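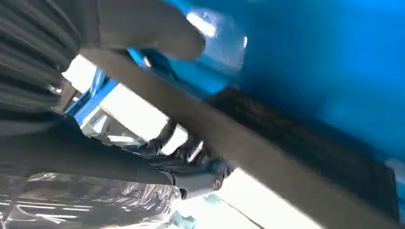 A gray gripper finger and a glossy blue surface, seen close up.

Rollivholm opens its first fermentation kitchen, with mushroom-root bacon first off the line

SOSMONT, Sat 24 August – Rollivholm, the food startup that makes meat-free bacon from the root threads of edible mushrooms, has opened its first production kitchen in Sosmont. The first full batch came off the line this week, and packs will reach 55 grocery stores across the region in October.

It has been a long road to get to this point! The company began with three people, two borrowed incubators and a stubborn belief that a breakfast strip without pork could still be smoky and crisp at the edges. Today the team is 15 strong, and nearly all of them took a turn on the opening shift (including the accountant, who asked to be put on slicing and got her wish).

"I have eaten this bacon at every stage of its life, including some stages I wouldn't wish on anyone," said Vitória Guerreiro, founder and head of product at Rollivholm. "There was a winter when it tasted like wet cardboard with good intentions. So to stand in a real kitchen, with a real batch, and want a second strip – I can't tell you how happy that makes me."

The product is called Notance, and it is made from mycelium, the web of fine threads that mushrooms send out as they grow. Rollivholm grows the mycelium on trays of oats and water. The threads knit together into a firm slab, which is then pressed, brined, smoked over beech and cut into strips. The finished strips contain mycelium, oats, coconut oil, salt, beet juice, sugar and natural smoke flavor.

Because the mycelium grows as one solid piece, the strips hold together in the pan without added binders. They brown in a few minutes on medium heat, and the kitchen team recommends starting them in a cold skillet with no extra oil. They can also be baked, and leftover strips are very good chopped into potato salad.

Getting the chew right took the most work. Early versions were either too soft or too springy, and the team changed the growing time, the pressing and the brine over and over before settling on a recipe. In the end it was a slower grow at a slightly lower temperature that did it, along with a second short press just before smoking. Guerreiro keeps the notebooks from that period on a shelf in the tasting room, and visitors are welcome to leaf through them.

Before settling on the final version, Rollivholm held open tastings at farmers markets, diners and one very cheerful firehouse breakfast. A total of 1,779 people filled out a comment card. Their notes led to less sugar, more smoke and a thicker cut, and a black pepper version was added after so many tasters asked for one.

The kitchen stands in a former bottling hall. Renovation took most of a year and kept the old brick walls and the tall north windows. It has separate rooms for growing, pressing and smoking, a small test kitchen and a tasting room that looks out over the loading yard. At full output the kitchen will be able to grow around 100 trays a day. Rollivholm plans to build up to that level slowly, adding growing racks as orders come in.

The oats come from Pacheco, a family-run mill a short drive up the valley. Pacheco has supplied Rollivholm since the first test batches and now rolls a coarser oat just for the growing trays. Once a slab is lifted off, the trimmings and spent oats go back up the valley as feed for the mill's neighbors, who keep goats.

"The people at Pacheco answered our very first email, back when we were ordering by the bucket," said Guerreiro. "They've put up with a lot of odd questions about oats. I'm thrilled we can finally send a proper truck."

Notance will be sold chilled in two flavors, original smoked and black pepper. Restaurants and cafes can order a larger pack directly from the kitchen. The team is also working on a thick-cut slab for roasting and a crumbled version for soups and pizza. Neither has a launch date yet, though the crumbles have already become the favorite staff lunch.

Rollivholm is taking orders from grocers and food service buyers now. Free samples and product sheets are available on request.

About Rollivholm
Rollivholm is a food company based in Sosmont. It grows mycelium and turns it into everyday foods, starting with bacon.

Press contact
Press desk, Rollivholm, Sosmont
Interviews with Vitória Guerreiro and kitchen visits can be arranged through the press desk.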